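3.2 Tableware and table layout

The items were chosen to resemble what a small household might leave out after a light meal. Cutlery came from two sets, Fornura and Olance, which differ in handle shape and weight. Plates, trays and cups were bought singly. Softić and Witkowska (the second rater) agreed the list in May, and no item was replaced after that point.

Each layout mixed eating items with at least one object that has no part in the meal, usually a plant. We wanted participants to decide for themselves whether such an object belonged on the table.

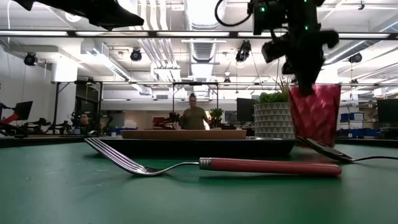 Figure 2. A layout on the green tabletop, with fork, spoon, tray, plate, red cup and planter.

Participants were shown 300 layouts in total and sorted the items into "clear away" and "leave". Cutlery gave little trouble. Planters were left in place by most participants, though several moved them to one side first, and we coded this as "leave". Cups were the least settled category. Zakaria's earlier coding scheme treats a cup standing near a plate as part of the same setting, and we followed it here. The 2784 sorting decisions are broken down by item type in Table 4.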